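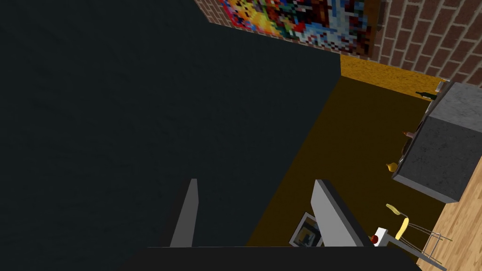
Chapter 4
Household Budgets and the Cost of Credit

Most households borrow at some point, whether to buy a home, replace a car or cover a gap between paychecks. This chapter examines how lenders set the price of a loan and how borrowers can compare offers. Section 4.1 follows a family in the town of Brulia that borrows $2,470 in January and repays $200 a month. Later sections introduce fixed and variable rates, late fees and credit scores – terms that appear in nearly every loan agreement. Readers should review the interest tables on page 97 before starting.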